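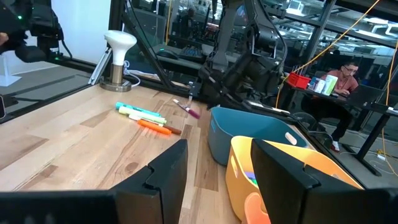
Pens have been a low-level problem at my desk for years. They dry out, they roll off, and the one I want is at the bottom of a mug. In May I finally tipped the lot onto a table and sorted them properly.

The method is dull. Each pen gets a short line on scrap paper. If it skips, it gets a second line after a minute lying flat. If it skips again, it goes in the bin. Anything that passes is sorted by what it is used for, with colour ignored completely. I tried sorting by colour first and it lasted until I needed a highlighter and had to look in every group.

The categories I settled on:

Highlighters, for printed pages only.
Water-based markers, for labels and diagrams.
Permanent markers, kept well away from the other two.

Storage is plastic baskets with a handle hole in the side. I prefer these to a drawer insert, as the whole group can be carried to wherever the work is. They are oversized for pens alone, so paper, tape and a ruler go in as well. Rosaire Chan suggested lidded boxes from Grewal, but a lid is one more thing to open and I know I would leave it off.

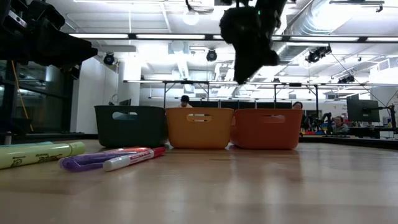

Green, yellow-orange and orange-red baskets, with four of the pens in front.

Pens are stored flat. Upright storage lets the ink settle to one end, which is fine for a cap-down marker and bad for anything with a tip at both ends – I have a few of those.

Two points remain open. The baskets have no internal divider, so small items slide underneath larger ones. A strip of card cut to 200 mm and wedged across the base may be enough. The other is labelling. Selim Tokgöz uses Fullach tape on his, and it peels at the corners after a few months. I will try writing on masking tape first and replace it when it gets grubby.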